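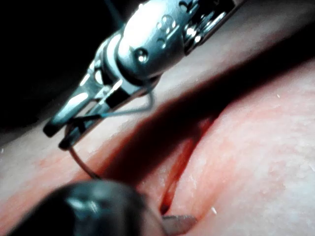 A curved suture needle is held in the jaws of an instrument beside a cut in pale pink tissue, with a teal-blue thread lying across the steel.

2 min read

Kolenmont Teaching Hospital Expands Suturing Program

DRALLASVILLE, July 15, 2026 - Kolenmont Teaching Hospital will expand its suturing program for surgical residents this fall, the hospital's Office of Surgical Education announced. The program will grow to 32 places, up from 20, and will be open for the first time to residents in urology and gynecology.

The course covers the basic work of closing a wound: loading a curved needle, choosing the point of entry, following the curve of the needle through the tissue, and tying a secure knot without pulling the edges too tight. Residents begin with single interrupted stitches and move on to running closures once their instructors have signed off on the earlier exercises.

"A good closure depends on small decisions made at the edge of the wound," said Hermenegildo Villaseñor, director of the program. "Residents need time to repeat those decisions, and they need someone to look at each stitch with them afterward."

Participants completed 1,096 supervised practice closures in the most recent academic year. Each was reviewed for stitch spacing, depth, and knot tension, and residents received written comments on their work.

Under the new schedule, every resident will attend one evening session a week in the Quintero Skills Laboratory - an increase from two sessions a month. The laboratory, which covers 700 square feet on the lower level of the Hikano Building, will also open for independent practice in the early morning. Needles and thread will be supplied by the department.

The expansion follows a curriculum review completed in March, which recommended more practice time in the first two years of training. Residents who have already finished the course may return for a refresher session on continuous suturing.

Applications should be submitted through the resident's home department. Questions may be directed to the Office of Surgical Education.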